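3.2 Collecting demonstrations in homes

We gathered the examples for Hostus in kitchens that people cook in, with all that this implies for the schedule. A trained collector holds the gripper by hand and does the chore at a normal pace, while the camera on the tool records what the tool would see. No robot is present at this stage, which saves on shipping and on apologies to landlords.

Each session began with a short list of tasks and a table. We had planned to standardize the table. After the first week in Grivovo we dropped the plan, as every household had firm views about its own tablecloth and the collectors were guests. The policy trained on these data therefore has to cope with patterns, lettering and whatever was left on the counter, and we count this as a feature of the set, having failed to prevent it.

Utensil tasks were the slowest to get right. A spoon has a long handle, a bowl that swings the wrong way if pinched too high, and a habit of turning between the jaws at the moment the collector starts to look confident. We asked collectors to grip the handle squarely, hold still for a beat, and only then move toward the goal. Early episodes skip the beat, and the grasp labels for those had to be set by eye.

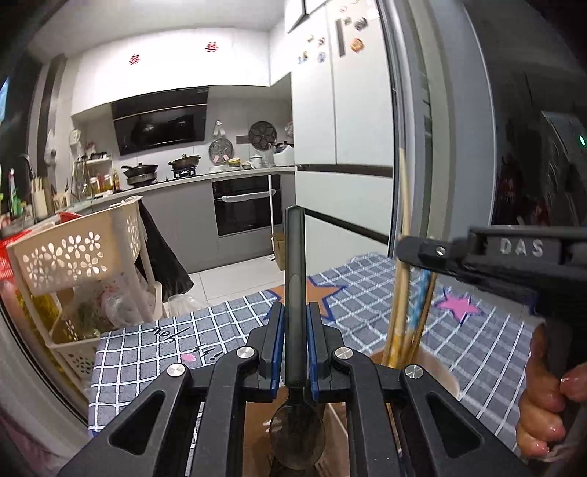 Figure 4. A spoon held upright in the jaws during a utensil episode, with a second gripper at right.

The two-handed episodes follow the same rules with one addition: the second gripper may steady or receive an object but may not do the job for the first. This rule was written by Ayten Türkmen after reviewing a morning of footage in which it did little else.

In total we recorded 3,000 episodes and kept 1,803. Most of the rejected ones failed for dull reasons, chiefly lost tracking when the tool was swung too close to a wall or cabinet. A further 61 were set aside because two reviewers could not agree on whether the object had been placed or dropped. They were invited to settle the matter and declined. These episodes are released separately with both labels attached.

We did not filter for grace. Fumbles followed by a second, successful grasp were kept whole, and the recovery is marked as its own segment. In a pilot with 1,000 episodes, a policy trained only on clean grasps behaved well until its first miss, after which it carried on to the cup and carefully released nothing. Section 5.1 returns to this behavior, at greater length than its authors would have liked.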